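# Router on the desk, brick wall behind it – move it or leave it?

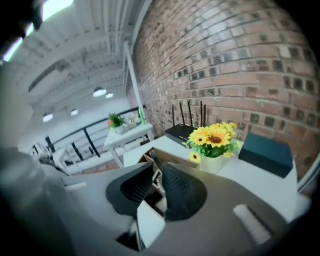 ## Original post

**irnden_attic** wrote:

Desk is white, pushed up to a red brick wall. The router is the black one with four antennas, and it stands against the brick next to the fake sunflowers. The cardboard box in front of it is where I want to put the loose cables and the power strip, unless someone has a better plan. The dark box with the lid on the right is full of paper and could go somewhere else.

Two questions:

1. Does the brick hurt the signal? The kitchen is on the other side and it drops out there most evenings.
2. Is it OK to have a planter that close to the router? They are artificial, so no watering.

I rent, so no drilling.

---

**Geert Groen** wrote:

Brick does eat some signal, and 5 GHz suffers more than 2.4. Before you move anything, put the kitchen devices on 2.4 and see if the evening drops stop. It costs nothing.

The flowers are fine. Plastic and fabric don't do much to Wi-Fi. I'd worry more about the cardboard box. Don't put a power strip in a closed cardboard box, it gets warm in there.

---

**hao_cables** wrote:

Agree on the power strip, disagree on leaving the router where it is. Low on a desk and tight to a wall is a poor spot. Get it up on a shelf, out in the open, with some air behind it. I moved mine 20 inches off the wall and the back bedroom went from one bar to three.

Also the antennas. If they all point straight up you get good coverage on the same floor and not much upstairs. Tip one or two sideways if you have a second floor.

---

**irnden_attic** wrote:

Same floor only. I can't do a shelf without drilling. I could stand it on the lidded box, would that count?

---

**Yu-ting Lui** wrote:

That would work as long as the vents on the bottom aren't blocked. Check for little rubber feet. If it has them, you're fine on a flat lid.

I'd put the sunflowers where the router is now and the router at the open end of the desk. You keep the flowers against the brick, where they look nice, and the cables run down the side of the desk.

---

**Geert Groen** wrote:

Height on a box is what, 8 inches? That won't change anything in the kitchen. People spend a whole afternoon moving routers when the channel is the problem. I live in an old building in Endudia and can see my neighbors' networks all stacked on the same channel.

---

**hao_cables** wrote:

It changed things for me. Try both, one at a time, and run a speed test in the kitchen after each.

---

**irnden_attic** wrote:

OK, tried 2.4 in the kitchen first. No drops from 6 p.m. until I went to bed, but it's slower. Video calls are still fine. Router is going on the lidded box tomorrow, and I'll leave the power strip out on the floor – the cardboard box gets spare cables only.

---

**Yu-ting Lui** wrote:

Label the cables before they go in. Masking tape around the plug end is enough.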